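Ticket: Session start checks, room two — tracking drops and rejected takes
Project: Cusalier (hand-held gripper recording)
Raised by: Tarkano site
Handled by: Gasar support desk
Priority: normal
Status: open, waiting on one reply
Opened: January 4, 2024

We use cookies to keep you signed in and to remember your ticket filters. Accept all / Manage settings

Original report

Hello! We've been running the tabletop tasks for Cusalier with the hand-held grippers and we love how quickly new operators pick them up. The trouble is that a good share of the takes from room two come back from the checker marked "pose lost, left" or "pose lost, both". Room one is fine. Same kit, same operators, same task cards. We swapped the two pairs of grippers between rooms and the fault stayed in room two, so I don't think it's the hardware. Is there a setting we've missed? We'd also like to know whether there's a proper written standard for how a session should be set up, as we've been going by what we remember from the training day.

Log of the last bad take attached. The checker complains at frame 1620 and again near the end.

Support, first reply

Thanks for such a clear report, and well done for swapping the grippers before writing in. That saves us both a morning.

I've read the log. The tracker had the left cube, lost it, found it again, and by then the pose had jumped too far for the checker to accept. The checker is strict about jumps on purpose. A take with a jump in it teaches the arm to make the jump, and we'd much sooner throw away a minute of recording than spend a week wondering why the arm twitches over the table.

Could you try these, in this order, and tell me what happens after each one?

Turn off the auto exposure on the head camera. It's under Capture, then Image. Set it by hand with the room lights as they'll be for the session.

Wipe the faces of the marker cubes with a dry cloth. Check the corners of the printed squares while you're there. A lifted corner will fool the tracker at some angles and be perfectly all right at others, so it looks like a random fault.

Record a short take with no objects, just both grippers moved slowly from near to far over the table. Send me that one whether it passes or fails.

There is a written standard, yes! It's the Oyewole setup sheet. It's short and it's good, and I'll go through the parts that matter for you once we've seen the empty take.

Tarkano

Exposure: was on auto, now by hand. Big difference straight away. The preview no longer goes dull when a white sleeve comes into view.

Cubes: one lifted corner, left cube, on the other pair. Replaced the print.

Empty take: passed. Second one passed. Third failed on the left cube only, at the far side of the table. File sent.

Support

Lovely, that's real progress. The third take is the useful one. Going by the wrist angles, the left hand is rolled outwards as it reaches, and that leaves the tracker with a single face of the cube at a steep slant. The rule on the sheet is two faces in view whenever the jaws are near an object. One face is allowed for a moment during travel. If your operators are rolling the wrist to get round something, move the something.

Have you got a window on the left of room two? The brightness on that side creeps up through the file.

Tarkano

We have! Blind is down now and I've put a note on the switch. The operator says she rolls her wrist out of habit from an older set of grippers, so we'll work on that one.

Could you go through the setup sheet as promised? I'd like to print our own version and put it by the door.

Support

With pleasure. I've left out the parts about two-person sessions as you don't run them.

Before the session
The operator stands where the whole table can be reached without stepping. Feet may shift, but no walking mid-take unless the task card says so.
Sleeves short, or rolled and pinned. Nothing may fall across a cube.
Both grippers opened and closed fully 7 times before the first take. The first few closes of the day read slightly off and the file needs the full range anyway.
Phone or other logging device fixed so that it can't swing. If it's held by hand, it's held the same way for the whole session.
Cables that cross the floor are taped or moved out of the operator's standing area. This one is a safety rule as well as a data rule and it is not optional. An operator looking at the jaws is not looking at the floor.

On the table
Only what the task card lists, plus the fixed background items for that card. Background items do not change within a batch.
Cases, lids and boxes start in the state the card gives. If the card says open, it's open before you press record.
Anything fragile that belongs to a person stays off the table. Use the project's own spectacles and cups.

Off the table
The room may look like a room. This surprises people, so I'll say it plainly: you do not need to strip the place bare. Chairs, shelves, bags and so on in the background are fine and even welcome, and they can change from one day to the next. The model needs to cope with ordinary rooms.
What must stay clear is the path of both elbows and the floor where the operator stands.

During the take
Move at the speed you'd use to hand something to a friend. Fast hands blur the squares.
If you fumble, finish the action and mark the take as a fumble. Don't stop dead. Recoveries are valuable and we keep them in a set of their own.
Don't look away from the work. The head camera goes where you look, and if you glance at the door we record the door.

After the take
Mark it pass, fumble or void before starting the next one. Never from memory at the end of the day.

Files over 3000 frames get split by the uploader. That's normal and you don't need to do anything.

Tarkano

This is brilliant, thank you. It's up by the door already. Ran a fresh batch on the spectacles card this afternoon with the blind down and exposure by hand. Every take went through the checker except one, and that was marked void by the operator before it got there, exactly as the sheet asks! View from the head camera during the batch:
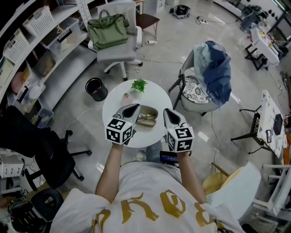
Tarkano's second operator has added a comment to the ticket to ask whether the "two faces" rule still holds when one hand is only steadying something, as it's hard to keep up for a long take and the steadying hand hardly moves.

Support

Good question, and one the sheet could answer better. Yes, it holds for both hands, but with some slack. A hand that is still can drop to one face for up to 3 seconds, as long as it goes back to two before it lets go. The checker knows about this and won't flag it. If it does flag it, send me the take, because then the fault is ours.

If the long holds are tiring, shorten the batch. A tired wrist starts to roll and you end up back where this ticket began. We put a rest after every batch on our own site and the number of voids dropped so much that we wrote it into the sheet in April.

Two things still to do at your end:

Please check the floor cables against the safety rule before the next session and write down who checked. The entry goes in the room log, next to the lights and blind.

Save the hand-set exposure as a named profile for room two. At the moment it will go back to auto after an update, and you'll get all your old faults back on a Monday morning with no idea why.

Tarkano

Profile saved as "room two, blind down". Cable check is on tomorrow's list and I've added a line for it in the room log.

One more from us. Should we send the earlier rejected takes again now that the settings are right, or are they lost?

Support

Lost for training, I'm afraid. New settings won't bring back a pose that was never seen. Do keep them though! Put them in the folder marked faults with the ticket number in the name. We use those to test the checker, and a real set with a known cause is worth a great deal to us.

I'll leave the ticket open until the cable check is in the log.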